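Glazing Slowly: A Talk with a Painter in Waltport
2024-06-14

The painter works in oil on panel, in thin layers, and sells through the Drundumus gallery.

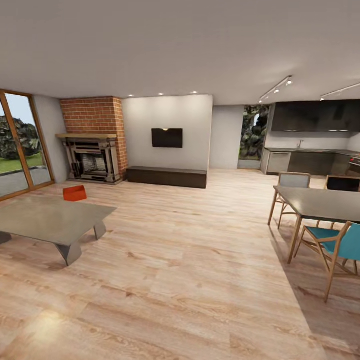
How long does a glaze need before the next one goes on?

"Eight days in summer, 22 in winter, if the layer is thin and the medium is lean enough," the painter said. "I test a corner with a cotton swab and a little mineral spirits. If color comes off, I wait."

The panels are birch, sized and then coated with chalk gesso. Each coat is sanded with fine paper before the next is brushed on at a right angle to it. The underpainting is done in raw umber and lead-free white. It is kept a step lighter than the final values, as every glaze lowers them.

Asked about medium, the painter described stand oil thinned with spirits, with no resin added. "Resin gives you gloss early and trouble later. I used it for the Clundbridge panels and two of them needed work on the surface."

Reds take the most passes. A madder glaze over a warm gray ground may need five layers before the shadow side holds. Blues are usually finished in two. The painter keeps a card for each panel with the pigment, the oil and the date of every layer.

Varnish is left until the paint film has cured. The 18 panels in the Karamanlidis series were finished last August and are still unvarnished. "They look patchy now, where the oil has sunk in. I oil out the dull spots before a showing and wipe off the extra with a lint-free cloth."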